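3.2 Table, plates and pretend food

I want to spend a bit of time on the food itself, as it took up far more of my January than I had planned, and readers who want to run their own play café study keep writing to ask me about it. The short version is that I used a plain white table and a small set of toy food, and I kept everything else out of the way. The longer version follows.

My first set came from Remholm and was made up of flat, printed pieces. Children named them quickly enough, but they all got the same one-word answers (cake, bread, egg) and the talk dried up. What I wanted was food with parts you could argue over. Is it breakfast or pudding? Do you eat the green bit? So I moved to the Mireo desserts, which are fussy little things with cream and fruit on top, and put them out next to pieces any child would know at once, such as a banana. I bought 40 pieces in all and ended up using far fewer, as a crowded table simply made people rummage.

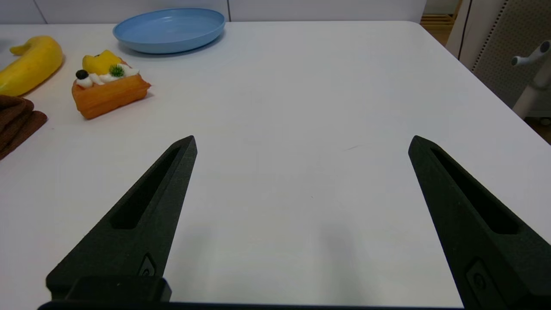
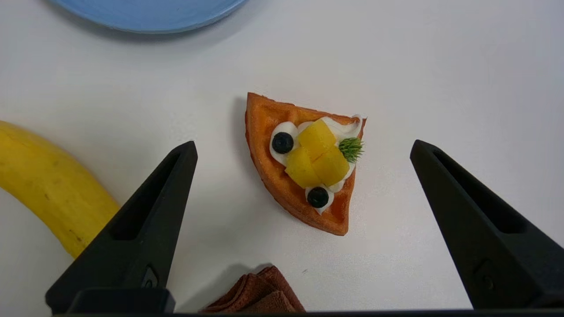

Figure 2. Toy desserts on the white table, each with a banana to the left. The first view also has the light blue plate; the second has the waffle wedge with mango and blueberries.

The 31 families who came to the Tumgate sessions were told only that the café was open and that someone would be hungry soon. I didn't name any of the food beforehand. This mattered a lot to me! In my pilot I had chirped "oh look, a waffle" without thinking, and of course waffle was then the only word I heard for the rest of the morning. After that I kept my mouth shut and let the parent and child settle on names between themselves. If they decided that the mango was cheese, then cheese it was, and I coded it as cheese.

Plates were a separate headache. With a plate for every piece, children laid the table very neatly and then stopped, as though the job was done. With no plates at all, the serving part of the game hardly got going. I settled on putting out a single plate at the start and keeping the others in a box under the table, to be handed over if anybody asked. Asking for a plate turned out to be one of the richer moments in the recordings, and I come back to it in section 4.3 — it deserves its own table.

I coded every turn in which a piece of food was named, described or offered, which came to some 4000 turns. Descriptions were split into whole-item talk ("that's a big cake") and part talk ("it's got a berry on the end"). The split follows Hrynyshyn, with one change: I counted pretend tastes ("too sour!") as part talk if the speaker touched or pointed to the part they meant, and as whole-item talk if they didn't. I went back and forth on this for ages and I'm still not sure it is right for the youngest children, who point at pretty much everything.

Sessions where a piece got dropped on the floor were kept in. Sessions where a sibling joined were kept too, but their turns are reported separately in Appendix 2.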